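Speaker notes, Aroha Bolger
Colour pairs in the Gurnasden prints
21 Jul 2020

Slide 1. Introduce the series: 59 screenprints, made at the Donnelly workshop and first hung at Natine in October. Keep to the two-colour sheets. The monochrome proofs are a separate talk.

Slide 2. Red and blue at equal area. Viewers report the red as nearer. Pause before moving on.
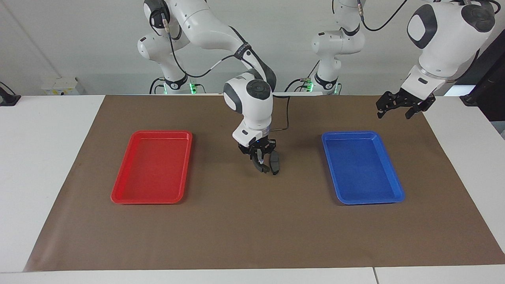

Page 3

Slide 3. Ground colour. Unbleached stock lowers the contrast at the edge of each block. White stock raises it and the blue reads darker. Refer to sheets 50 and 59, same screens, different paper.

Slide 4. Spacing. Where the blocks abut, the boundary vibrates. Where they are held apart, each is read against the ground first and against the other second. Cite the Zellthorpe catalogue, entry 268, on margins.

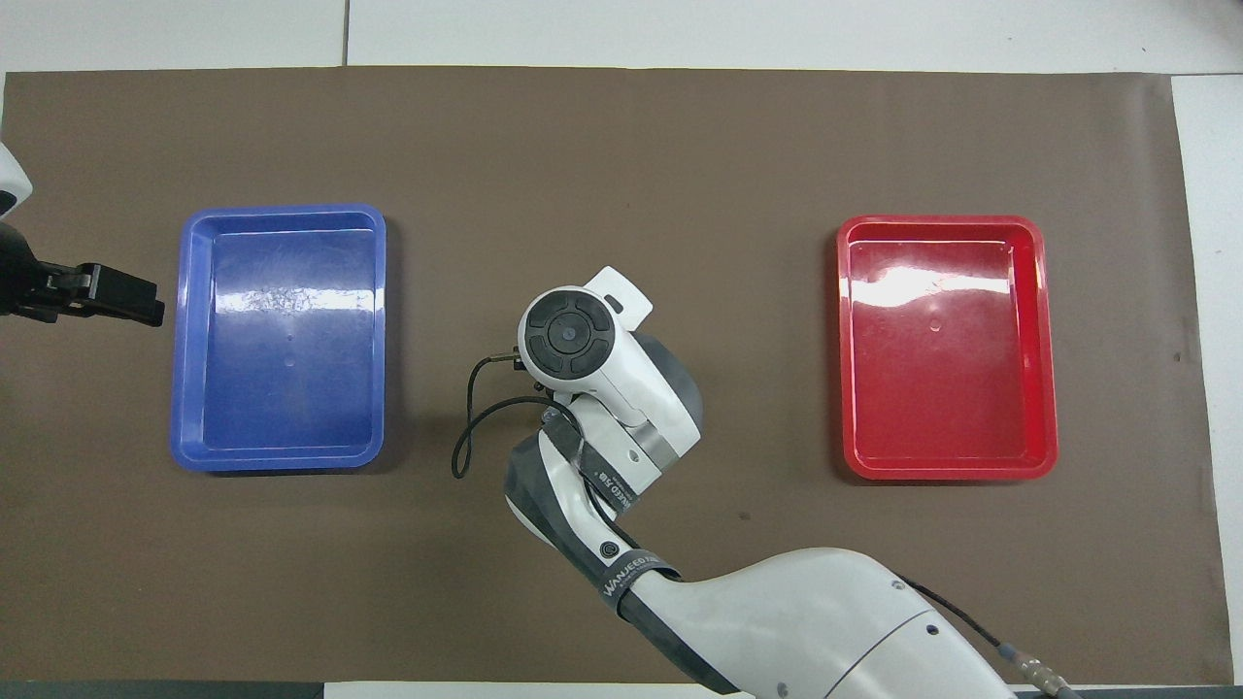 Slide 5. Hanging and light

Gloss ink needs a raked light source or the centre of the block washes out. Matte ink tolerates overhead fittings. The Natine hang used overhead fittings throughout, with the gloss sheets on the end wall. Skip the floor plan if time is short.

Questions. Repeat each one into the microphone.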